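Bin-picking cell: what we'd sign for, and what we wouldn't

May 20, 2023

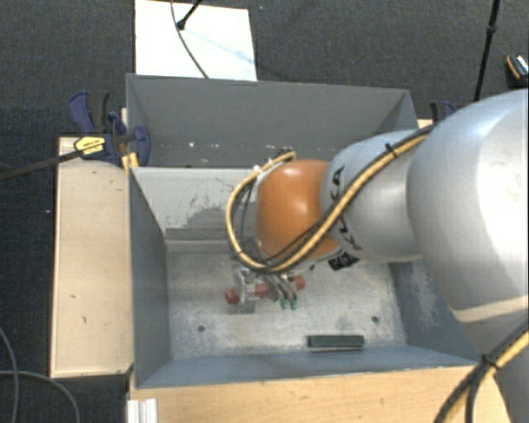 One reader at Limetura wrote in to say the arm is the cheap part, and that their October budget went on bins, cabling and callouts. We believe it. The Simoren quote runs to 49 lines and spares get one of them. Clamps and a wooden panel will do for a trial, but a line needs proper fixtures, and those aren't priced at all. Skundoreo promises payback in 20 months. On whose parts? A single green block on a bare bin floor is an easy day. Ask for a full bin, your own parts, and the cable replacement price in writing before any deposit.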